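Forum > Küche > Buffet & Warmhalten

Teller am Buffet: Stapel oder einzeln?

zellska_51
Vier weiße Töpfe mit Glasdeckel auf zwei Kochfeldern. Teller bisher auf niedriger Ablage. Besser auf die Theke? 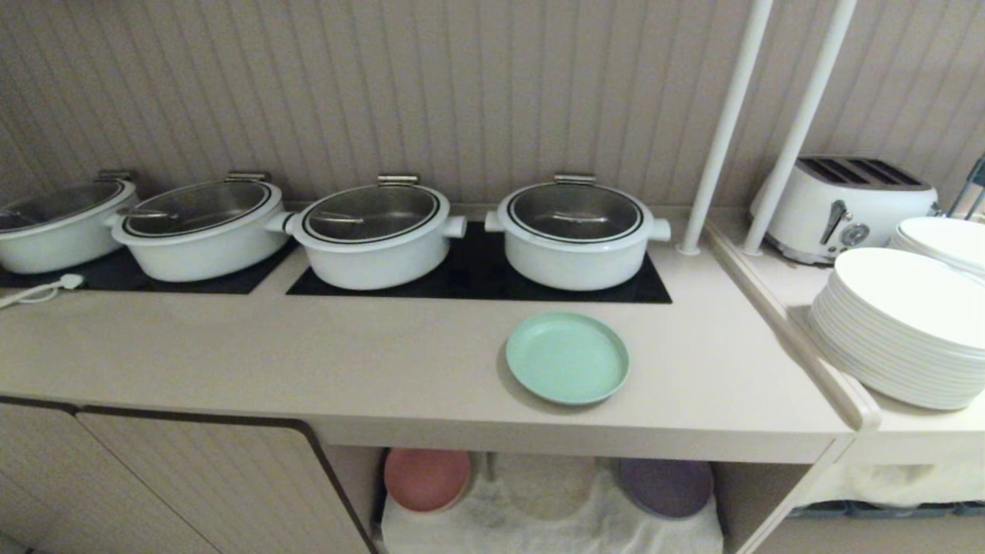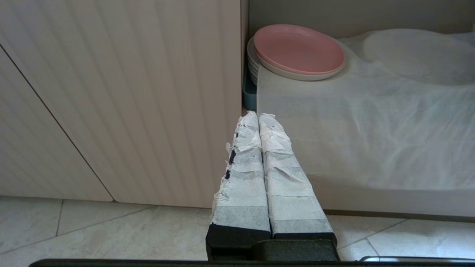
Theke mit Töpfen; Ablage mit Tellerstapel

Suduvau
Stapel auf der Ablage lassen. Kochfelder nie als Abstellfläche nutzen. Kabel von der Glaskante wegführen. Unterlage beim Stapel glattziehen.

kantine40
Ich stelle alles auf die Theke. Geht auch.

3 Kommentare · 23-mal geteilt

mull: Welche Tellergröße?
zellska_51: Kleine.
mull: Dann Stapel.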